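Monday, November, notebook page 8

Back at the window table with the hand gripper. Jocelyn had the remote arm booked all morning (she's redoing the drawer task for Cloutier), so I went for hand demos, which I prefer anyway. You get a feel for the thing in your fingers that the joystick never gives you!

Task for the day is the small blue piece with the white top. Start position is on the round black pad. Close on it, lift, carry it over, put it down, open, back off. Very short, and I thought I'd be through it before lunch. Ha.

First batch was too fast. I watched it on the laptop with Gaétan and he stopped me almost right away, because my approach is one smooth swoop with the fingers already closing on the way in. Looks lovely, but the policy has nothing to hang on to. He wants the fingers all the way open, a proper pause over the pad, and only then the squeeze. So I threw out that batch and started over, counting to 2 under my breath before each close. Brock walked by and asked who I was talking to.
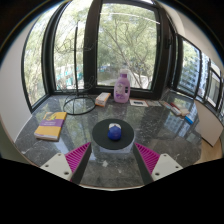 Second batch went better. The trick for me is to rest my elbow against my side and move from the hip a little, like carrying a full cup of coffee. When I steer from the wrist the tracking gets jumpy, and I can see it in the plots as a row of little spikes. Not a disaster, but Halyna filters on those and I'd like her to keep what I make.

Grip force: I'm squeezing harder than I need to. The blue piece is glossy and I don't trust it, so I clamp down like it's going to escape. Did three slow ones with a really light squeeze and they all held fine. Going to stick with light. If I go back to clamping, somebody please tell me.

Jocelyn came over around coffee time and we compared notes. Her remote demos are much steadier than mine, no contest, but each one takes her forever, and she does that thing where the arm hovers and hunts for a second before coming down (we all do it on the sticks, it's the lag). Dale's idea is to mix both kinds in one training set and tag them. I'm for it, as long as the tags go in while we record. We tried sorting them out later on the Nedance job and I never want to do that again.

Where I'm at: target is 200 clean ones for this object. Not there yet, obviously, but the pace is decent now that I've quit rushing. My forearm complains after a long stretch, so I'm going to break it up into shorter sessions.

Things to try next:

Approach from the left as well. Everything I've got comes in from pretty much straight on.

A few deliberate misses with a correction after. Gaétan says the Drarkico people got a lot out of those, and the ones I fumbled by accident have nice recoveries in them, so I've kept them in a separate folder called "oops". Please don't delete it, Brock.

Turn the piece on the pad between takes. I keep setting it back the same way without thinking.

Ask Halyna whether she wants the back-off part trimmed or left long. I've been leaving it long.

Gripper is back on its charger, files are copied over, and Dale has the table first thing tomorrow.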